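Prurnatberg Community Hall
Cloakroom and Entrance Lobby: Winter Season Inspection Checklist
Revision for December

Scope
This checklist applies to the cloakroom, the entrance lobby and the passage to the main hall. It is to be completed before any event with an expected attendance above 300 and kept in the site folder at the front desk.

1. Floor and matting
1.1 Entrance mats lie flat, with no curled edges. Satisfactory.
1.2 Floor drain inside the double doors clear. Satisfactory. Grate lifted and cleaned during the inspection.
1.3 Wet floor signs available. Two signs on hand; one has a cracked hinge. Replace.

2. Exits and passage
2.1 Passage width at the narrowest point not less than 60 inches. Not satisfactory at first check. Stacked Cleva chairs were moved to the storage room and the passage passed on second check.
2.2 Exit signs lit. Satisfactory.
2.3 Door closer on the east door. Closes too fast. Adjustment requested from Tokgöz Door Service.

3. Coat storage
3.1 Freestanding racks stand level and do not rock when a loaded hanger is added to one side.
3.2 Hook arms are tight on the pole. Any arm that turns by hand is to be tightened before use.
3.3 Racks are placed clear of the heater and the fire extinguisher. Rack 13 was found in front of the extinguisher and has been moved to the north wall.
3.4 Heavy coats are to be spread over both sides of a rack.
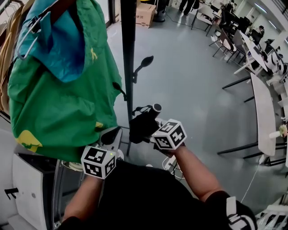 Catalina Vergara asks that item 3.4 be made stricter. In her view the instruction to spread the load is of little use once guests hang their own coats, and she would prefer an attendant at the racks for the first hour of every event. The request has been noted. Until it is decided, the duty manager shall check the racks at the opening of doors and again at the intermission.

4. Heating and electrical
4.1 Lobby heater guard in place. Satisfactory.
4.2 Extension cords. One cord was found under the mat at the ticket table and removed. Cords may not be run under mats at any time.
4.3 Plurine air unit filter. Dirty. Filter to be changed before the next event.

5. Capacity notice
5.1 The notice by the main doors states a limit of 500 persons and can be read from the entrance. Satisfactory, although the lower left screw is missing.

Open items: 1.3, 2.3, 4.3, 5.1 (screw only).
Items left open at the next inspection are to be reported in writing to the hall office.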